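Against the Sleeve-First Fold

Most published instructions for folding a sweatshirt begin with the sleeves. Lay the garment face down, bring one sleeve across the back, bring the other across to meet it, fold the sides in, then fold the whole in half or in thirds. The sequence is repeated so often that it is rarely examined. My view is that it is wrong for heavy knitwear, and that it persists only because it was written for shirts.

A shirt sleeve is a thin, flat tube with a stiff end. Laid across the back of a shirt, it adds two layers of cloth and very little height. A sweatshirt sleeve is a different component. It is wide at the shoulder, narrows unevenly, and finishes in a ribbed cuff that is denser than anything else on the garment except the hem band. Fold it across the back and the cuff lands near the opposite side seam, or beyond it, depending on the cut. The result is a packet with a hard lump on one side and a slack area on the other. Stack four of these and the pile leans.

I began measuring this in March, when I moved my winter clothing from a wardrobe rail to drawers made by Derus. The drawers are 289 mm deep on the inside. Folded sleeve-first, my heaviest sweatshirt stood 55 mm high at the cuff end and 30 mm at the other. The same garment folded body-first came out close to level. I make no claim that one wardrobe settles the matter, but a difference of 25 mm across a single garment is not a matter of taste.

The body-first method treats the torso as the structure and the sleeves as the surplus. Straighten the hem band. Match the side seams. Bring the shoulders level and smooth the body from the neck downwards. Only then deal with the sleeves, which should be drawn out straight from the cuff and folded back on themselves, so that each lies in a vertical strip parallel to the side seam. The cuff finishes at the hem end, where the other dense ribbing already is.

The step most often left out is the one before any of this, namely getting the inside of the garment to agree with the outside. A sweatshirt that has been pulled off over the head rarely comes away in order. Linings ride down, and a sleeve can end up partly inside another sleeve. White fabric past a grey cuff is easy to see and just as easy to fold in and forget. 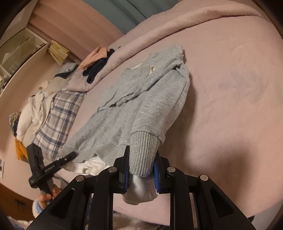
Grey sweatshirt on a pink sheet, with white fabric showing past the cuff and below the hem.

A garment in that condition should not be folded at all yet. Hold the cuff, reach in from the shoulder end, and draw the inner layer back up the sleeve until nothing projects. If the white layer is a separate garment, take it out and fold it separately. If it is a lining, seat it so that its end lies just inside the ribbing. The same applies at the hem. Bunched fabric under the hem band will hold the band away from the surface, and no amount of pressing from above will flatten it.

Ingvild Westerberg, with whom I have exchanged several letters on this subject, objects that the body-first method is slower. She is correct. It takes me longer by the time it takes to straighten two cuffs, and with a large family wash that would add up. Her own practice is to fold sleeve-first and turn alternate garments end for end in the stack, so that the lumps cancel out. I have tried it. The stack does stand straighter, but every second garment faces the wrong way, and taking one from the middle disturbs those on either side of it. For a shelf that is emptied from the top, her system is adequate. For a drawer it is not.

A second objection comes from Markos Drakos, who holds that heavy knitwear should be rolled. Rolling is quick and it deals with the sleeves by ignoring them. It also stretches the outer side of the hem band, and it produces a cylinder in a space that is rectangular. I would accept rolling for a rucksack, where the gaps are filled by other things.

The choice of surface deserves more attention than it gets. Most people fold on a bed, and so do I, but a bed has two faults. It gives under the hand, so a crease that feels flat may simply have been pushed into the mattress, and its sheet moves with the garment. A table is better if it is long enough to take the body and one extended sleeve. Where a bed must be used, pull the sheet tight first and work near the edge, where the reach is shorter. Smooth with the forearm instead of the palm, as the palm drags the knit.

I would also ask manufacturers to print folding instructions suited to the garment. The leaflet supplied with my drawers shows a shirt, a pair of trousers and a towel. The one from Kurnik, which I consulted for comparison, shows a jumper folded exactly as if it were a shirt, with the sleeves crossed neatly and no thickness drawn at all. A side view would have exposed the problem at once.

Until the diagrams improve, my recommendation is limited to sweatshirts and other garments with ribbed cuffs. Shirts may continue as before. Cardigans I have not tested in sufficient number, and hooded garments raise the separate question of where the hood should go, on which I am still undecided.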